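**Ticket 1266 – Oven runs hot on low-temperature roasts, outer meat gray before center is done**

Status: Closed
Product: Beletti 74 built-in wall oven, electric, convection
Accessory: Plavberg wired meat probe
Category: Temperature control / cooking results

**Initial report (customer)**

Oven is four months old. Anything over 350°F comes out fine. Bread is fine, sheet-pan vegetables are fine. The trouble is slow roasting. I set 225°F for a three-pound beef eye of round, probe in the thickest part, target 125°F. The recipe gives it a little over two hours. Mine hit 125°F in an hour and twenty minutes, and when I sliced it there was a gray band almost an inch wide all the way around. Same thing with a pork loin the week before. I bought this oven for low roasting, so I would like to know if it is defective or if there is a setting I have missed.

**Reply 1 (support)**

Please run the following test and send the readings. Do not use the meat probe for this.

1. Remove all racks except one. Put that rack in position 3.
2. Hang or stand an oven thermometer at the center of the rack.
3. Select Bake (not Convection Bake), 225°F.
4. Wait for the preheat tone, then wait 30 minutes more with the door closed.
5. Read through the window every 5 minutes for half an hour. Write down each reading.
6. Repeat at 350°F.

An electric oven cycles above and below its set point. What matters is the average, so a single high reading doesn't tell us much.

**Customer readings**

Bake 225: 230, 245, 260, 250, 235, 230, 240. Average 241.

Bake 350: 345, 355, 365, 355, 345, 340, 350. Average 351.

**Reply 2 (support)**

The 350°F result is within spec. The 225°F result is 16 degrees over. A calibration offset shifts every temperature by the same amount, so we do not want to use the offset menu yet. If you take 15 degrees off at the bottom you will be 15 degrees short for your bread.

Next questions:

- Which mode did you use for the roasts?
- Was Fast Preheat on?
- Which rack position?
- Was the meat on a rack in a pan, or flat on the pan?

**Customer**

Convection Roast both times, rack 2. Fast Preheat is on, it came that way. Meat directly in a dark roasting pan. I put it in as soon as the tone sounded. Should I mention that the probe reads 38 in the fridge and the fridge thermometer says 37? So I don't think it's the probe.

**Reply 3 (support)**

Agreed, the probe looks fine. To be certain, stand it in a glass packed with ice and topped up with water. It should read 32°F after two minutes, give or take one degree.
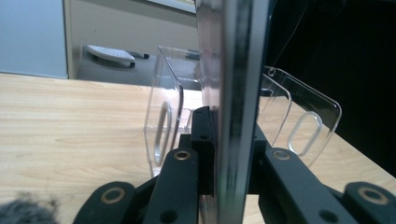 Hala Amrani

Escalated from first line. I have read the thread and the readings above. Three things are adding up, and two of them are settings.

**Fast Preheat.** With this on, the broil element and the bake element both run until the tone. At 225°F the oven reaches the set point quickly but the broil element is still very hot and keeps giving off heat for some time afterward. A roast that goes in at the tone gets a dose of top heat at the start. At 350°F the effect is small and most people never notice it.

**Convection Roast.** On this model, Convection Roast cycles the broil element together with the fan, for browning. It does not lower the set temperature for you. It is the right mode for a chicken at 400°F. It is the wrong mode for a lean cut at 225°F.

**Dark pan.** A dark pan with the meat flat on the bottom browns the underside and pushes heat into it. This is the smaller part of the problem.

Please change the following:

- Settings > Preheat > Fast Preheat: Off
- Mode: Bake
- Rack position 3, meat on a wire rack in a light-colored pan
- After the tone, wait 20 minutes before the meat goes in
- Probe tip in the center of the thickest part, entered from the end, not touching the pan

Also check the firmware. Settings > About. Builds before 798 have a wider cycle band below 250°F. The update is offered under Settings > Network if the oven is connected.

Once Fast Preheat is off, repeat the 225°F thermometer test. Leave the 350°F test, we have what we need there.

**Customer**

Ice water: 32. Firmware was 774, now 798. Fast Preheat off. New readings on Bake 225: 225, 230, 235, 230, 225, 220, 225. I make that 227.

Have not cooked anything yet. What pull temperature do you suggest? The old chart I have says 140 for medium rare, which seems high.

**Hala Amrani**

227°F is in spec. No calibration offset needed, leave it at 0.

140°F is above the usual medium-rare range. For the texture you describe, pull at 125°F and rest under loose foil for 15 minutes. From a 225°F oven the center will climb only a few degrees while resting – much less than from a 400°F oven. If you want color on the outside, sear in a heavy skillet after the rest, one minute per side. Do not use the broiler for this cut, it restarts the problem you had.

Note that 125°F is below the USDA minimum for whole cuts of beef, which is 145°F with a three-minute rest. The choice is yours.

**Customer**

Cooked a 2.8 lb eye of round last night with all of the changes. In at 50 degrees internal, reached 125 in two hours and five minutes. Gray edge is maybe a quarter inch, and most of that is from the skillet. The pork loin is next, I'll pull that at 140 and let it coast to 145.

One complaint: the manual recommends Convection Roast for "all roasts." That is how I ended up here.

**Internal note – Patricio Godoy**

Manual wording on Convection Roast passed to documentation. Suggested text: "For roasting at 300°F and above. For lower temperatures use Bake with Fast Preheat off." Default for Fast Preheat raised as a separate item, not part of this ticket. No parts sent, no service visit. Closing as resolved by settings and firmware.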